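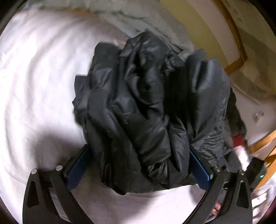
Die Vorgabe lautete: Greifer öffnen, anfahren, schließen, anheben, ablegen. Zwischen Schließen und Anheben eine halbe Sekunde Stillstand, damit der Beginn der Hubbewegung in den Daten zu erkennen war. Zübeyde Tekin hatte den Satz mit Bleistift auf die Innenseite ihres Handgelenks geschrieben und brauchte ihn seit dem dritten Tag nicht mehr.

Sie arbeitete zu Hause, im Schlafzimmer, abends. Dometti zahlte pro angenommener Vorführung. Der Vertrag sah 460 Vorführungen vor, Kategorie Textil, Unterkategorie gefüttert. Die Jacke war schwarz und ließ sich schlecht falten. Wenn sie an einer Stelle nachgab, wölbte sie sich an einer anderen.

Um zehn rief Mortimer Mahmoud an. Er prüfte die Aufnahmen.

»Nummer 22 ist abgelehnt«, sagte er. »Sie haben gezögert.«

»Wo?«

»Vor dem Ablegen. Vier Sekunden. Der Greifer steht still, die Jacke hängt. Das Modell lernt das mit.«

»Was lernt es?«

»Dass man vor dem Ablegen wartet.«

Sie notierte die Nummer. Auf ihrem Rechner lief die Wiedergabe der Bahn, eine graue Linie im Raum, mit einem Knoten dort, wo sie gewartet hatte. Sie vergrößerte den Knoten. Er bestand aus kleinen Abweichungen, keine größer als ein paar Millimeter. Ihre Hand war also doch nicht ruhig gewesen.

Die Jacke hatte ihrem Bruder gehört. Das stand in keinem Feld des Formulars. Es gab Felder für Farbe, Material und Zustand, und bei Zustand hatte sie »getragen« eingetragen.

Am nächsten Abend wiederholte sie Nummer 22. Öffnen, anfahren, schließen. Stillstand. Anheben. Ablegen ohne Pause. Die Aufnahme wurde in zwölf Minuten angenommen. Sie machte elf weitere und ging schlafen.

Im März fuhr sie nach Irnby, wo die Arme standen. Yaa Boateng holte sie am Tor ab und gab ihr einen Besucherausweis, auf dem der Nachname falsch geschrieben war. In der Halle war es kühl. Einer der Arme räumte einen Korb mit Kleidungsstücken aus, die Zübeyde nicht kannte: einen Anorak, zwei Westen, einen Wintermantel für Kinder.

»Trainiert auf rund 4000 Vorführungen«, sagte Boateng. »Ihre sind dabei. Welche genau, lässt sich hinterher nicht mehr trennen.«

Der Arm senkte sich über den Mantel. Öffnen, anfahren, schließen, Stillstand. Er hob an, schwenkte nach links und hielt über der Ablage an. Der Mantel pendelte aus. Zübeyde zählte mit, ohne es zu wollen, und kam bis vier. Dann öffneten sich die Finger.

»Das macht er nur bei den gefütterten Sachen«, sagte Boateng. »Wir haben den Datensatz zweimal durchgesehen. Die langen Pausen sind alle aussortiert.«

»Stört es?«

»Es kostet Taktzeit. Mahmoud will es im nächsten Durchgang herausrechnen.«

Der Arm fuhr in die Ausgangslage zurück und nahm die erste Weste. Zübeyde hatte die rechte Hand in der Manteltasche. Daumen und Zeigefinger lagen aufeinander, mit leichtem Druck — so wie am Griff kurz vor dem Loslassen.

»Darf ich noch einen sehen?«, fragte sie.

Boateng sah auf die Uhr und zog ihr einen Stuhl heran.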